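Subject: Re: [candus-comp] Repechage draw and scale times for February

On 9:12 PM, Tarek Mahrous wrote:
> The entry sheet shows 252 athletes, but the draw file has 80 in the
> under-66 and under-73 groups combined and the old bracket tool stops
> at 64 per group. Do we need to split either one? Also, is the scale
> tolerance still zero on the second call?

Tarek,

No split. Neither group is over 64 by itself, so the tool will place them both. Seeds go in by hand before you press Draw. If you add them after, the program keeps the old positions and only changes the labels – we ran into that at Tremberg.

Repechage is from the quarterfinals only. The Flomel sheet still says full repechage on page 9. Please ignore it until Oyewole posts the corrected copy.

Tolerance is zero on both calls. An athlete who misses weight on the first call may step on the scale once more before it closes, and the second reading stands. Write both readings on the card, to one decimal.

Mat assignments: the two large groups start on mats 1 and 2. Everyone else follows in the order of the sheet. Golden score has no time limit, so please do not print finish times on the public schedule. Start times are enough.

The hall code for the side door is 444 and works from 6:30 AM.

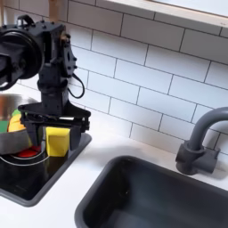

One more item on the cards: use the new ones with the club field at the top. The old cards have no space for a second reading.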